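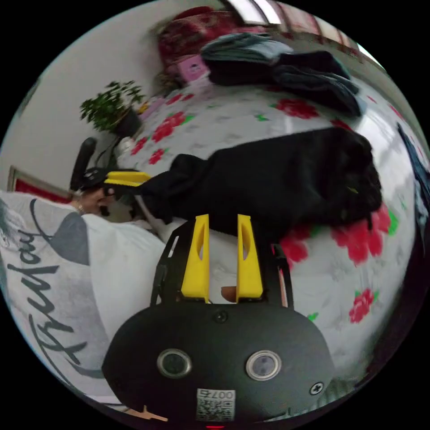
2 min read · 6 replies

**Garment folding: wrist pose jumps when the cloth fills the view**

**tarn_logger**
Running Niskanen for pose tracking on bimanual folding demos, then replaying through the Distari planner. Fine on plain surfaces. On the rose bedspread with dark clothes in front, the pose estimate jumps sideways, and the planner treats the jump as a real motion. One episode is 1640 frames and 56 of them are bad. Anyone filtering this before training?

**mossback**
Black fabric has next to no features, so the tracker hangs on to whatever print is left, and roses repeat. I'd mask the cloth and the fingers and let it use the walls.

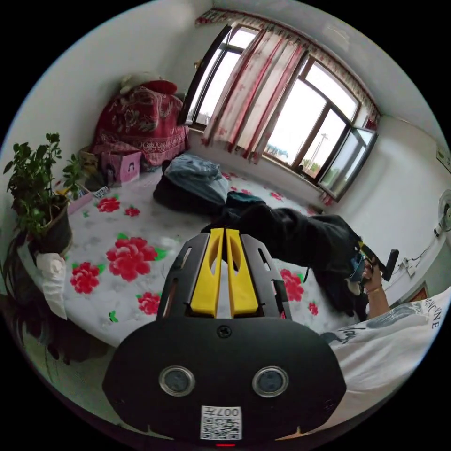
### Replies, page 2

**kelpie_ctl**
Disagree with masking. Window frames and curtains give you plenty of corners up high, but the glass blows out and the curtains can move. Weight the IMU more and leave the image alone.

**tarn_logger**
Tried that. Drift got worse on the slow parts, when the hand is nearly still over the pile.

**mossback**
Then your bias estimate is off. Recalibrate before you blame the filter. Also check that both grippers share a clock - a 2 frame offset looks a lot like a tracking jump once you compute the relative pose.

**kelpie_ctl**
Fair point about the clock. I still wouldn't mask. The operator is in view as well, leaning and reaching, and you can't mask everything.

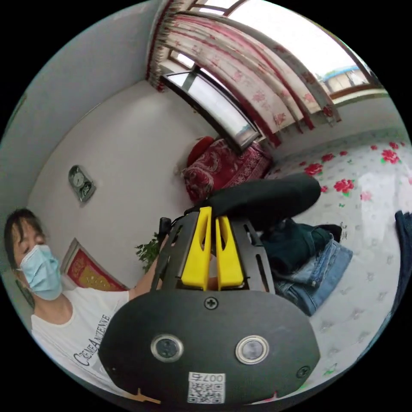 ### Update

**tarn_logger**
It was mostly the clock. Resynced in the Flavico tool and the bad frames dropped to 6, all with dark cloth close to the fingers. I've masked the operator's face and arms too, and that made no difference I could measure.

**zondside_fan**
Could you post the config? Our Zondside build has the same behaviour with a grey doona cover.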